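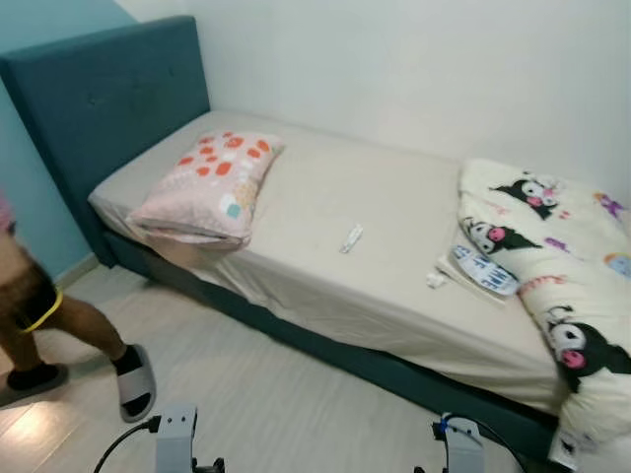 The Trouble With Being a Morning Person on Paper

06/04/2020

I have spent a good part of this spring trying to become someone who goes to bed on purpose. Up to now I have gone to bed the way people fall off docks.

It started with a book. Salma Zaki lent it to me in October, with a sticky note on the cover that just said "YOU," and I put it on a shelf and left it there until there was nothing else in the apartment to read except the manual for the rice cooker. The book says adults need a wind-down routine. It says this for 200 pages. By page 26 I had the idea, but I kept going, partly out of guilt and partly because the author kept bringing up his cabin, and I wanted to know if anything would ever happen at the cabin. (A deer looks in the window. That's all you get.)

The routine has rules. No screens, no news, no heavy meals, no arguing. You are supposed to lower the lights, drink something warm and think about a peaceful place you have been. I picked Kos, where I once spent a week, and for three nights in a row I lay there remembering in great detail the fight I had with the man at the scooter rental. I still think I was right about the mirror.

So I moved on to tea. The one the book likes is called Ziralar, and it tastes like a hedge. I drank it every night for two weeks and what it mostly did was get me up at four to deal with the tea.

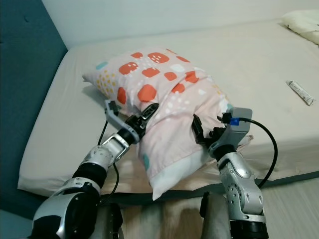
The pillowcase is the most cheerful thing in the room.

Next came the app, and yes, I noticed that an app is a screen. Ornholm plays you rain. You can have rain on a tent, rain on a tin roof, or rain on "distant leaves," and then in the morning it gives you a score. My first score was 80, and I was so pleased with myself that I told my sister, who asked out of what. I had assumed 100. I looked it up and the scale runs to 2000, for reasons the help page does not go into.

I deleted Ornholm and felt rested right away.

What I do now is not in the book. I get into bed at a decent hour with the dullest thing I can find, and at the moment that is a history of the Vitton canal that came with the apartment. It was written by a man who loved locks. There is a chapter on how the toll rates were set, then a second chapter correcting the first one. I have never made it past the part where they argue over the width of the towpath, and I've started it on at least nine different nights – if anyone knows how that turned out, please don't tell me.

I am still not up at six. The book wants me up at six, stretching, with a glass of water and an intention. I get up at twenty to eight with a dent in my face and the lamp still on, and the intention is toast.

Salma wants her book back, by the way. She says she has been having trouble sleeping. I offered her the rest of the tea and she hung up on me, but I'm putting it in the bag anyway.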